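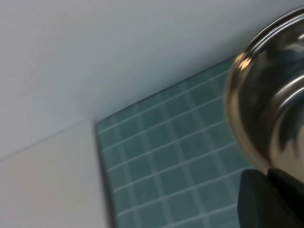
What does the revised Rallis sealant specification change for bathroom installers?
The minimum joint width, the cure time before water exposure and the way batch data is recorded on site. All other requirements of the previous edition carry over unchanged.

Karkeo, a supplier of sealants and jointing compounds to the residential building trade, will release the second edition of its Rallis specification in November. The document covers joints between wall linings, tiled surfaces and sanitary fixtures in bathrooms, ensuites and laundries.

Under the second edition, movement joints at internal corners must be at least six millimetres wide, up from five. Backing rod is mandatory wherever joint depth exceeds joint width. Neutral-cure silicone remains the only class of sealant accepted against natural stone and metal trim. Acrylic gap fillers are excluded from any joint within a shower area, including joints that will be painted.

Cure time has been set at 50 hours before first water exposure, replacing the earlier table of values by temperature and humidity. Installers working in unheated buildings over winter must still take a surface temperature reading before application and enter it on the job sheet.

"The old table was technically sound, but it was being read incorrectly on site," said Evangelia Karras, technical manager at Karkeo. "A single figure is more conservative in warm weather. We accept that cost."

The changes follow a review of 1,670 joints in occupied dwellings, carried out by the company's laboratory at Sukholm. Adhesion loss at the substrate was the most common defect recorded, ahead of cohesive splitting and mould staining. Most adhesion failures occurred where residue from an earlier sealant had not been fully removed – a step the new edition treats as a separate hold point, with its own sign-off.

Colour-matched products in the Orov range will carry the batch code on the nozzle collar as well as the cartridge. Cartridges already in distribution are not affected and may be used until their marked expiry date.

"Installers cut the nozzle, fit the gun and throw out the carton, and the batch number goes with it," said Angeliki Papadakis, who led the labelling work. "The collar stays on until the cartridge is empty."

Printed copies will be sent to the 200 trade counters that stock Rallis products. Existing certificate holders are not required to requalify, but must acknowledge the second edition through their Karkeo account before their next renewal.

Media enquiries: Karkeo Technical Communications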